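4 Aufstellen und erste Inbetriebnahme

Dieser Abschnitt gilt für die Spielküche Gramley Priria mit Lichtkochfeld und Geräuschmodul. Der Zusammenbau des Korpus ist in Abschnitt 3 beschrieben und muss abgeschlossen sein.

4.1 Standort wählen

1. Stellen Sie die Spielküche auf einen ebenen, festen Boden. Auf Teppich mit hohem Flor kann der Korpus kippeln.
2. Halten Sie zu Heizkörpern und Öfen einen Abstand von mindestens 40 cm ein.
3. Richten Sie den Korpus mit den Stellfüßen aus. Drehen im Uhrzeigersinn senkt die Ecke ab.
4. Befestigen Sie den Korpus mit den beiden Wandwinkeln. Die Bohrungen liegen 900 mm über dem Boden.

ACHTUNG: Kippgefahr! Die Spielküche darf nur mit montierten Wandwinkeln benutzt werden. Die beiliegenden Dübel sind für Mauerwerk bestimmt, für Gipskarton benötigen Sie Hohlraumdübel (nicht im Lieferumfang).

4.2 Batterien einlegen

1. Schalter an der Rückseite auf 0 stellen.
2. Schraube am Batteriefach lösen und Deckel abnehmen.
3. 2 Batterien vom Typ AA einlegen, Polung beachten.
4. Deckel aufsetzen und Schraube handfest anziehen.

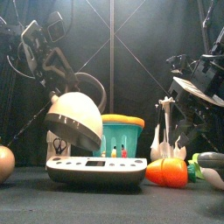
Bleibt das Kochfeld nach dem Einschalten dunkel, prüfen Sie zuerst die Polung und danach den Sitz des Flachsteckers unter der Arbeitsplatte. Er muss hörbar einrasten. Das Geräuschmodul schaltet sich nach einiger Zeit ohne Bedienung selbst ab und wird durch Drücken eines beliebigen Knopfes wieder aktiviert.

Hinweis: Alte und neue Batterien nicht mischen. Bei längerer Lagerung Batterien entnehmen.

4.3 Zubehör reinigen

Geschirr und Töpfe aus dem Zubehörset Trerari vor dem ersten Gebrauch mit lauwarmem Wasser und etwas Spülmittel abwaschen und abtrocknen. Das Zubehör ist nicht für die Spülmaschine und nicht für echte Lebensmittel geeignet. Das Kochfeld nur mit einem leicht feuchten Tuch abwischen.

4.4 Ersatzteile

Stellfüße und Wandwinkel sind unter der Bestellnummer 154 erhältlich. Geben Sie bei der Bestellung die Farbe des Korpus an. Der Aufkleber mit der Seriennummer befindet sich innen an der linken Seitenwand.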